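제3장 침구와 잠자리

이 장에서 배울 내용
매트리스 커버의 구조와 치수 읽기
원단의 조직과 촉감의 관계
모서리를 맞추어 씌우는 순서
세탁과 보관

핵심 용어: 고무단 시트, 평면 시트, 옆면 높이, 평직, 수자직, 수축률

들어가며

집 안에서 가장 넓은 천은 무엇일까요? 커튼이라고 답하는 학생이 많은데, 우리가 날마다 몸을 대고 지내는 천으로 범위를 좁히면 답은 단연 침대 시트입니다. 하루의 3분의 1 가까이를 이 천 위에서 보내면서도 우리는 시트가 어떻게 재단되는지, 왜 어떤 것은 팽팽하게 펴지고 어떤 것은 자꾸 밀려 올라오는지 거의 생각해 보지 않습니다. 2장에서 의복의 패턴을 공부한 여러분이라면 이번 장이 무척 반가울 거예요. 시트도 입체를 감싸는 옷이고, 다트와 여유분의 원리가 그대로 다시 나오니까요!

먼저 두 종류를 구별해 봅시다. 평면 시트는 네모난 천의 가장자리를 접어 박은 것으로, 매트리스 밑으로 접어 넣어 고정합니다. 접는 솜씨에 따라 모양이 달라지고, 다림질과 보관이 쉽습니다. 고무단 시트는 네 모서리를 박아 상자 모양을 만들고 가장자리에 고무줄을 넣은 것입니다. 모서리를 차례로 걸면 되니 혼자서도 씌우기 쉽지만, 옆면 높이가 맞지 않으면 문제가 생깁니다. 높이가 모자라면 귀퉁이가 벗겨지고, 남으면 모서리 아래에 천이 뭉칩니다.

3.1 치수표를 읽는 법

시트의 포장에는 가로, 세로, 옆면 높이가 적혀 있습니다. 가로와 세로만 보고 고르는 실수가 아주 흔합니다. 매트리스 두께가 20cm라면 옆면 높이는 그보다 넉넉해야 고무단이 밑면까지 돌아 들어갑니다. 매트리스 위에 패드를 한 겹 깔아 쓰는 집이라면 패드의 두께도 더해서 계산하세요. 여기에 세탁 후의 수축도 보태야 합니다. 면직물은 첫 세탁에서 가장 많이 줄어들고, 경사 방향과 위사 방향의 수축 정도가 서로 다를 수 있습니다. 이 장의 실습에서는 같은 원단을 세탁 전과 후에 각각 재어 수축률을 직접 구해 봅니다. 숫자로 확인하면 정말 재미있는 단원입니다.

3.2 원단과 주름

평직으로 짠 시트는 바삭하고 시원한 느낌을 주며, 수자직은 표면이 매끄럽고 은은한 광택이 납니다. 니트 원단은 잘 늘어나 매트리스에 밀착하고 구김도 덜합니다. 그런데 주름은 원단의 성질에서만 생기지 않습니다. 당기는 힘이 한쪽으로 치우치면 어떤 원단에서도 주름이 나타납니다. 주름의 방향을 읽을 줄 알면 어디를 더 당겨야 하는지 짐작할 수 있지요. 사선 주름을 만나면 먼저 대각선으로 마주 보는 두 모서리를 살펴보고, 가로로 솟은 주름이라면 머리 쪽과 발치 쪽을 번갈아 당겨 봅니다.

그림 3-1에서 매트리스 윗면의 주름이 어느 쪽으로 흐르는지, 모서리에서는 천이 어떻게 모이는지 관찰해 보세요. 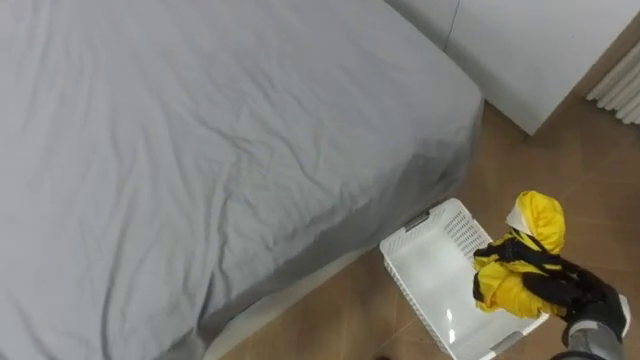 그림 3-1 밝은 회색 고무단 시트를 씌운 침대. 사진 제공: 플룰로우(Plullow) 생활자료실

윗면에는 얕은 주름이 비스듬히 이어지고, 가운데를 가로지르는 조금 긴 주름도 몇 줄 보입니다. 매트리스 모서리 쪽에는 천이 느슨하게 모여 접혀 있습니다. 윗면의 주름과 모서리의 접힘을 따로따로 공책에 스케치한 다음, 여러분이라면 어느 쪽을 먼저 정리할지 화살표로 표시해 봅시다. 짝과 화살표의 방향이 다르면 더 좋습니다. 이야기할 거리가 생기거든요.

3.3 모서리를 맞추는 순서

시트를 펼치기 전에 세탁 표시 라벨의 위치를 확인합니다. 제품마다 라벨이 달리는 모서리가 다르므로, 처음 씌울 때 자리를 기억해 두면 다음부터 가로와 세로를 헷갈리지 않습니다. 머리 쪽 한 모서리를 깊숙이 건 뒤 대각선 반대편 모서리를 겁니다. 이어서 남은 두 모서리를 걸고, 손바닥으로 가운데에서 바깥쪽으로 쓸어 내며 주름을 보냅니다. 마지막으로 옆면의 고무단을 매트리스 밑으로 밀어 넣습니다.

침대 옆에 바구니를 하나 두고 작업하면 편합니다. 벗긴 시트와 베갯잇을 바로 담을 수 있고, 새 시트가 바닥에 끌리지 않습니다.

생각 열기

1. 우리 집 시트는 고무단 시트인가요, 평면 시트인가요? 가족이 그것을 고른 까닭을 물어보세요.
2. 매트리스의 두께를 재고, 시트 라벨의 옆면 높이와 비교해 표로 정리하세요.
3. 부록의 롤레로(Lollero) 원단 견본 3종을 손으로 만져 보고, 평직과 수자직을 가려내 보세요.

다음 절에서는 세탁 온도와 건조 방법을 다룹니다. 준비물은 면 조각 천, 줄자, 유성 펜입니다.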